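Two-arm snack counter: left gripper squashes or drops sandwiches after cleaning

Posted in: Small cells and benchtop arms

Jytte Briem

I look after a two-arm serving cell at Ondosholm. It's a plain brown table with an arm standing at each of the back corners, and it hands out snacks, drinks and sandwiches. The arms were put in by the people before me, and what I have from them is a short handover sheet and a folder of saved positions.

Every evening I take the finger pads off both grippers, wash them and put them back. Since I started doing the pads myself in March, the left arm has had trouble with the sandwiches. Some mornings it presses the bread flat. Other mornings it picks one up, gets halfway across and lets it slide out. Bottles and wrapped bars are fine, and the right arm has no trouble with anything it picks up.

What I have tried so far:

Lowering the grip force for sandwiches from 40 to 7 on the slider (it goes up to 100). That stopped the squashing and made the dropping worse.

Saving the pick position again with the tray in place. It was good for one morning.

Swapping the left and right pads between the two arms. No change that I could see.

Is this a pad problem, a force problem or a position problem? I would like to stop changing all three at once.

Drellora

Probably the force. Sandwiches are soft, so set it low. Ours is on 20 and works fine. You could also try firmer bread.

Rigoberto Mendoza

I'd leave the force alone for now. Swapping pads between arms without any change suggests the pads themselves are all right, but it doesn't tell you whether they are seated the same way each time. Your trouble started when you took over the cleaning, so I would look there first.

I service a few of these tables, including one laid out a lot like yours. Go through it in this order, and change one thing per day.

1. Seat the pads. Take both off and look into the slot behind them. Dried soap and crumbs collect at the bottom, and then the pad stands proud by a hair. Clean the slot with a dry brush, press the pad in until it stops, and check that both bottom edges line up with the finger tips. If one sits lower, that side touches the bread first and the sandwich turns in the grip.

2. Redo the gripper zero. With the pads on and nothing between them, close the fingers fully and set that as closed. If you skip this after refitting the pads, every saved opening is off by whatever the pads moved. On bottles you would never notice. On bread it is the difference between holding and flattening. On most controllers the zero is in the tool menu, but look at your handover sheet, as some installers hide it behind a service login.

3. Grip by width. For soft food, save a finger opening for the closed position and let the force be only an upper limit. Measure a sandwich where the fingers meet it and set the opening slightly smaller. Put the limit back to 40 while you test. With the width set right, the fingers should stop before they reach it.

4. Fix the tray. Trays get lifted for washing and go back a bit to one side. Put two low stops on the table along the back edge and one at the side, and push the tray against them every time. Then save the pick position again, once, with the arm moved slowly by hand until the fingers are straight above the sandwich and the pads are level with the bread. Check how the bottle rack clears the wrist from the side as well. On the table I look after, the rack stands right behind the tray, and a rack pushed forward at restocking can nudge the arm enough to spoil the pick.

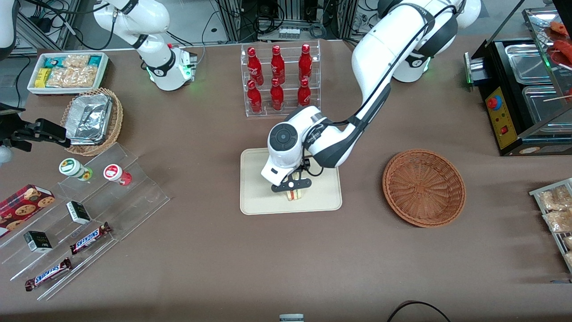

5. Run it slow, then at speed. Do ten picks at quarter speed with the same sandwich cut you sell. If those hold and full speed drops them, the pads are fine and the lift is too sharp. Lower the acceleration on the first part of the lift only.

Write down the opening, the limit and the speed on paper and tape it inside the cabinet door. If it drifts again in a week, compare before you touch anything.

Also check the cable along the left arm while you are there. If a clip has slipped, the cable can pull on the wrist near the end of the reach.

Jytte Briem

Thank you. There was a grey paste in the bottom of both slots on the left gripper, and I had never done the zero after cleaning. I've done steps 1 and 2 and will leave the rest alone until tomorrow morning. The sheet says nothing about zeroing, so I've added it in pen.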